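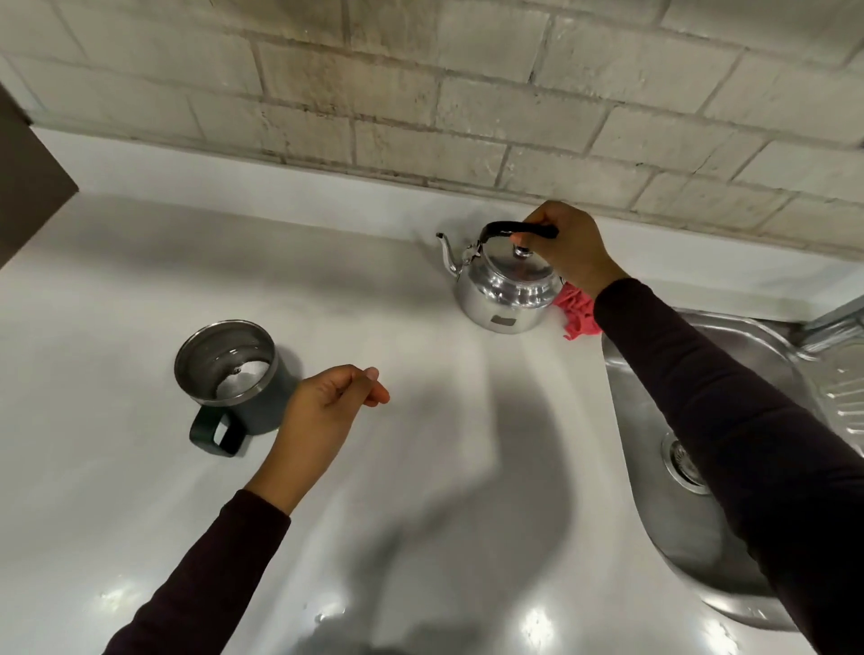
Notes for the Kernescombe talk, Oct 28, 2026
Working title: One kettle, one mug
Slot is 10 minutes, plus questions.

Opening. Say who I am and that I run the staff kitchen at Stirkel. Ask for hands: who made a hot drink this morning before doing anything else? Then go straight in.

1. The kettle
Metal body, black handle arched over the lid, thin curved spout. The spout is the part people ask about. A narrow opening slows the pour and lets you aim, so you can stop when you want to. A wide one dumps water and splashes.
Grip from above. Keep the wrist over the lid and tilt from the forearm. Full kettles are heavier than people expect – fill to what you need.
Polished metal shows every fingerprint. Wipe it once it has cooled, with a dry cloth. (Pause here, someone always asks about vinegar. Vinegar is for the inside.)

2. The mug
Insulated camping style, steel rim, dark outside. I switched from china two years ago and have not gone back. Good points: it keeps heat and survives a drop. Bad point: you can't judge the heat by touching the outside, so people burn their tongues. Wait longer than you think.
Mention that a shiny interior stains with tea. Baking soda, warm water, leave overnight.

3. Where things go
Kettle at the back by the tile, mug nearer the front. Pour over the counter, never over the edge. Keep the other hand well away from the mug while pouring.
A cloth stays within reach by the sink. Ours at home is bright pink and I have never lost it.
Pale counters show drips right away – good for cleaning, bad for the mood.

4. The Stirkel survey
We asked 107 people what slowed them down in the shared kitchen. Top answer was looking for a clean mug. Second was an empty kettle left on the base. Slide 2 has the chart. Don't read it out.

5. What we changed
One hook per person, name on the hook. Whoever empties the kettle refills it. The Culent site copied the hooks and spent over 600 dollars on nice ones. Ours came from the hardware store.

Questions. If there are none, ask what they use for limescale. Handouts are in the blue folder by the door.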